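七月，晚上

今天太开心了，回来路上一直想着要记下来，先写再洗澡。

包花的那两条机械臂，我们给它们起名叫Ferri，左边右边都叫Ferri，喊一声算两个。上个月在Ustbridge店里练的时候，纸老是折歪，我在旁边看得手痒，恨不得自己伸手进去。今天一上午我居然没伸过手！店长让我坐在旁边看着，本子上记哪一步要改，21条记录，其中8条写的是纸，6条写的是花梗，剩下的乱七八糟什么都有。 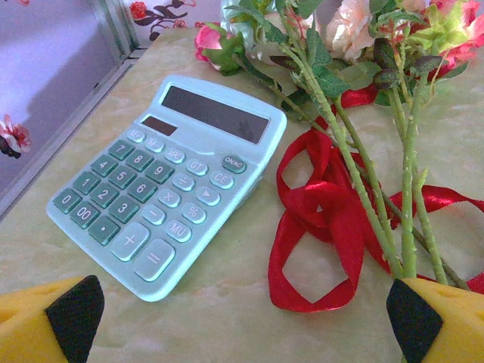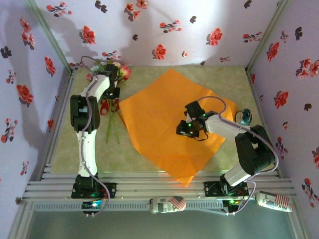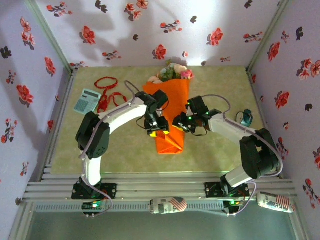
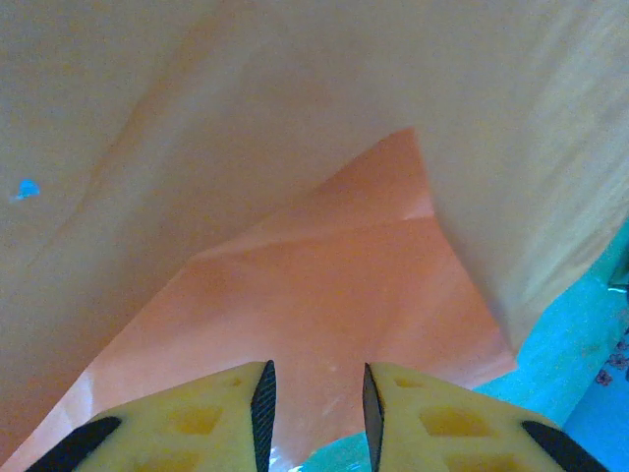

第二张：橙色的纸铺开了，花还在左边那只爪子底下。第三张：花已经在纸筒里。

我包了18年花，最怕的是节前那几天，手指头被纸边拉得全是小口子，晚上拧毛巾都疼。以后素包的花束归机器，我们几个轮着看机器，其余时间做配花和接单。配花我喜欢啊，以前忙起来哪轮得到慢慢挑颜色，都是抓起来就包。

也有人不太高兴。Plenska那边店里的同事在群里问，看机器算不算技术活，工钱怎么算。这个问得对，我也想知道，店长说月底之前给答复。我自己觉得得算，纸该从哪个角折起，力气用多大，不都是我们一条一条讲给调试的人听的嘛。

下午又学了怎么暂停、怎么从中间一步重新开始，按钮比我想的少，我试了两遍就会了，高兴得多喝了一杯奶茶。

丝带还是我来打，我跟店长说了，蝴蝶结先别教它，让我再得意一阵子。

明天要早到，Stastevholm那批纸到货，得先裁。剪刀忘在店里了，记得找。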